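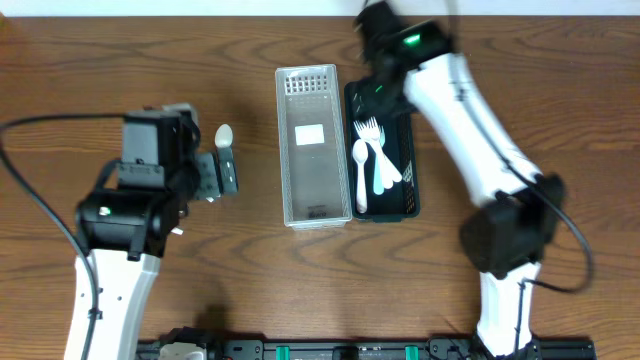 Manchas blancas en mesa de madera barnizada: ¿cera, aceite o volver a lijar?

Publicado en Madera y acabados
kustex_32

Tengo una mesa de comedor de madera maciza, comprada de segunda mano, con un acabado satinado de origen desconocido. Tras dejar encima una fuente caliente con un paño húmedo debajo han aparecido dos cercos blanquecinos. Al tacto la superficie sigue lisa, sin levantamiento de fibra ni grietas. Ya probé a frotar con un paño seco y el cerco no se altera.

Datos por si sirven: la habitación está orientada al norte, no hay radiador cerca y la mesa se limpia con agua y jabón neutro. El vendedor hablaba de "barniz Hinmont", pero no conservo bote ni ficha técnica. En la ferretería Carrillo me han ofrecido una cera en pasta y un aceite duro. Antes de aplicar nada quisiera saber si se puede identificar el acabado sin dañarlo y si el cerco admite reparación local. Lijar todo el tablero me obligaría a desmontar las patas, y preferiría evitarlo.

3 respuestas

Huvside
El cerco blanco es casi siempre humedad retenida en la película. Si fuera oscuro, el agua habría llegado a la madera y el procedimiento sería otro.

Identificación del acabado, siempre en una zona oculta (cara inferior del faldón o canto interior):

Alcohol de 96º con bastoncillo, un minuto. Si se reblandece o queda pegajoso, goma laca.
Si no reacciona, disolvente nitro en otro punto. Si se disuelve con rapidez, laca nitrocelulósica. Ventilar y usar guantes.
Si se arruga o se hincha sin disolverse, probablemente barniz alquídico. Si no ocurre nada, poliuretano o acabado catalizado.
Una gota de agua que oscurece la madera en pocos minutos indica aceite o cera sin película.
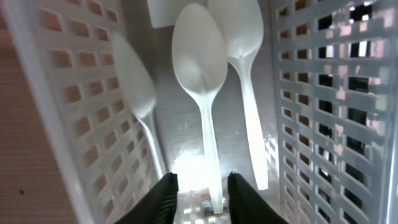

Con goma laca o nitrocelulósica el cerco suele salir. Primer intento: secador a temperatura media, a un palmo de distancia, en movimiento continuo y con pausas. Si la superficie se nota caliente al dorso de la mano, se para. Segundo intento: paño de algodón apenas humedecido con alcohol, una pasada ligera siguiendo la veta y dejar evaporar. Un exceso de alcohol produce otro cerco o arrastra el acabado.

Con poliuretano el alcohol no aporta nada. Queda el calor suave y, si no basta, un pulido fino con lana de acero 0000 y aceite mineral. Cambia algo el brillo, de modo que conviene igualar después el resto del tablero.

No apliques el aceite duro sobre una película íntegra: no penetra, tarda en curar y deja zonas mordientes. La cera en pasta es compatible, pero úsala al final. Si la das antes, dificulta la salida de la humedad.

tablero615
A mí me funcionó la mayonesa, toda la noche, y por la mañana un trapo. No sé qué barniz era.

marqueteria_sur
De acuerdo con Huvside en el orden de las pruebas. Matizo dos puntos.

La mayonesa aporta sobre todo aceite, que disimula el cerco al rellenar microporos. En ocasiones basta. Si luego hay que barnizar, deja residuo graso y obliga a desengrasar con white spirit.

Si tras el secador queda cerco, espera 6 días sin tocarlo y con la habitación ventilada. Parte de la humedad sale sola en acabados poco reticulados. Solo entonces pasaría al abrasivo, y antes del tablero lo probaría en el faldón.

kustex_32
Prueba hecha bajo el faldón: el alcohol no reacciona y el nitro disuelve enseguida, así que doy por hecho que es nitrocelulósica. Con el secador el cerco pequeño ha desaparecido. El grande sigue, más tenue. Lo dejo reposar y el sábado repito.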